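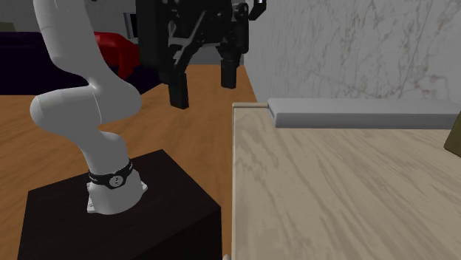 Rendered view: white robotic arm on black pedestal, gripper at top

Jarnarard Ferry Users' Association
Minutes of the ordinary meeting
Thu 6 August, in the waiting room at Gevard landing

Present: 33 members, the chair, the secretary, and one representative of the operator Voyle (for items 3 and 4 only).
Excused: the member for the school parents in Mitari.

1. Opening and agenda

The chair opened the meeting and welcomed those who came over from Mitari with the late afternoon boat. The agenda was accepted with one change. The question of the bicycle fee was moved up, so that it could be discussed while the representative of Voyle was still in the room.

2. Minutes of the last meeting

The minutes were read and approved with one correction. Under "Winter timetable" it was written that the early boat is cancelled in strong wind from the north. It should be from the northwest. The secretary apologized and will send the corrected page to everybody who receives the minutes by mail.

A member from Mitari asked why the reply from the harbor office was not attached. The reply has still not come. The secretary wrote again in July and will now telephone.

3. Winter timetable

The representative of Voyle presented the draft timetable which will be valid from January. The main points are the following.

The early boat from Mitari will leave 5 minutes sooner than today. Voyle wishes by this to reach the bus to the hospital, which was missed many times last winter.

The midday boat will be kept on working days. On Sundays it will run only if it is ordered the evening before, by telephone.

The last boat from Gevard stays as it is.

There was a long discussion on the Sunday boat. Several members from Mitari said that older people do not like to order a boat, they feel that they make trouble for the crew, and then they stay at home. One member said that her mother gave up going to church in Gevard for this reason when the same system was tried before. The representative answered that the boat was often empty on winter Sundays and that fuel is expensive. He was asked if the order could be made also at the kiosk on the landing, on Saturday, with a simple list where one writes the name. He found this possible and promised to speak with the kiosk.

One member wished to know what happens if the list has a name on it but the person does not come. The boat will sail anyway.

The meeting agreed to support the draft, on the condition that the list in the kiosk is introduced from the first Sunday. The secretary will write this to Voyle.

4. Bicycles and fee

Since spring the fee for a bicycle is 2 euros for each crossing, also for holders of a season card. Members find this too much for those who cycle to work every day. It was also said that the rule is not applied in the same way by all crews – some take the fee and some do not, and this creates a bad feeling in the line.

The representative explained that the fee was meant for summer visitors, when the deck is full. He could not promise a change tonight. The meeting proposed that season cards should include a bicycle from the autumn until the spring. He will bring the proposal to the office and give an answer in writing.

The trailer question (children's trailers, and the trailer with the bread from the Gevard bakery) was not finished and comes back next time.

The chair thanked the representative, who then left to catch his boat.

5. Waiting shelter in Mitari

The roof of the shelter leaks over the bench on the side toward the water. Two offers were received for the repair. The lower one is 1156 euros and includes new gutters but not the painting. The higher one includes painting, but the work could start only in winter.

Some members asked if it is right that the association pays, when the shelter stands on land of the municipality. The chair explained that the municipality gave the shelter to the association many years ago, and that the paper about this exists. It was asked to see the paper. It will be looked for in the cupboard in Gevard and a copy will be sent with the next minutes.

Decision: the lower offer is accepted. The members in Mitari will do the painting themselves on a dry weekend. The color was discussed. The present green will be kept.

The bench itself is in good condition. The request for a second bench was postponed.

6. Lighting on the steps at Gevard

The lamp at the lower steps is dark again. It was repaired before Easter and worked for a short time. The member who lives nearest has offered to call the electrician, and also to ask him if the cable has water in it, as the old ferryman believes. Until then a strip of white paint will be put on the edge of each step.

It was reminded that the steps belong to the harbor office and that they should be informed before anybody paints. The secretary will mention it in the same telephone call as under item 2.

7. Autumn crossing day

The day with free crossings and soup will be held again, if Voyle agrees. The soup will this time be cooked in Mitari, as the kitchen in Gevard is being rebuilt. Last year there were not enough bowls. Everybody is kindly asked to bring their own bowl and spoon, and this should be printed on the poster with large letters.

The music group asked if they may play on board. The meeting was in favor, but the captain decides.

8. Other matters

A gray child's jacket and one pair of reading glasses were left on the boat and are kept at the kiosk.

A member complained about the loudspeaker, which cannot be understood on the upper deck. It was noted for the next talk with Voyle.

The next meeting will be held in Mitari. The date will be announced on the boards at both landings.

The meeting was closed in time for the last boat.

Minutes taken by the secretary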